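4.2 Sex differences in reported repetitive behavior

The claim that autistic girls show fewer repetitive behaviors than autistic boys appears in almost every review we consulted, usually in the first paragraph and usually without much discussion. We are less sure of it. Most of the evidence comes from parent questionnaires, and the items on those questionnaires were written at a time when the typical child in the clinic was a boy. A scale that asks about trains, timetables and spinning wheels will find what it asks about.

Our own sample does little to settle the matter, but it does show how easily the result can be moved. Of the 3,137 families on the Entili register who returned the full questionnaire, those with sons gave higher scores on the restricted interests scale, as expected. When we dropped the 11 items that name a particular object or hobby and kept only those asking how long, how often and how intensely a child pursues an interest, the gap shrank to a size we would not have bothered to report had we seen it first. The gap on motor habits (rocking, hand movements, pacing) stayed where it was. So there may be a real difference in one part of the scale and very little in the other, and a single total score hides this.

Usuga raised a similar worry during the design of the Murkavwood study, in which children were observed at home and again at a clinic visit. That study is often cited as support for the standard view. Its clinic ratings do support it. Its home ratings, printed in an appendix, do not, and the authors put this down to noise.

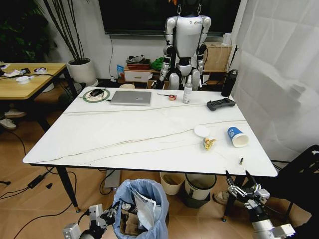

We find that explanation too convenient. Home ratings are noisier than clinic ratings, certainly, but noise by itself should blur a difference in both directions, and the home scores of girls were higher than their clinic scores on nearly every item. One reading is that girls hold back more in front of strangers, the so-called camouflaging account. Another is that parents who have fought for a daughter's diagnosis have learned to notice more. The data cannot tell these apart, and we would ask readers to be wary of papers that say otherwise.

Figure 4. A white marble-look table with a closed laptop and a tipped paper cup.

A further problem is who gets into a sample at all. If girls need more obvious signs before they are referred, then the diagnosed girls in any study are a selected group – and comparing them with diagnosed boys says as much about referral as about autism. The Domov follow-up tried to get past this by screening whole school years. It found 57 children who met criteria, too few to split by sex and age with any confidence, though the published abstract does exactly that.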